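Answers for people who are trying the Pisow three-finger gripper against the older Hitari two-jaw one. Last changed March 2021.

## Soft objects

**Which gripper should I take for bread?**

For rolls and similar shapes we recommend the Pisow. Start with the force at 9 percent and go up in small steps.

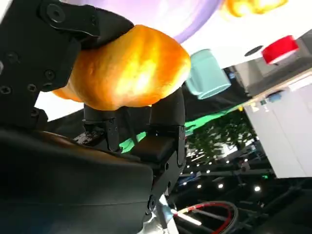 **How long does one comparison take?**

A full comparison is 64 grasps for each gripper, and it needs one afternoon if the Kvaran controller is already configured.

**Can I begin with the roll on a plate?**

Yes, but please lower the approach speed first. A fingertip that comes in low can touch the rim before it touches the roll, and then the force reading is of no use. We keep the wrist camera on for these trials, so that the height of the fingertip can be checked afterwards. 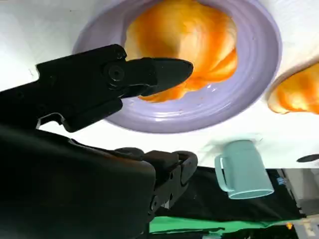

## Controller and log files

**Why does my log stop at 1,000 lines?**

It is the default limit in Kvaran. You can change it in the file settings, under "Length".

**Are the results from November still valid?**

Only for the Hitari. The Pisow got new finger pads after that, and its 249 older grasps should not be mixed with the new ones.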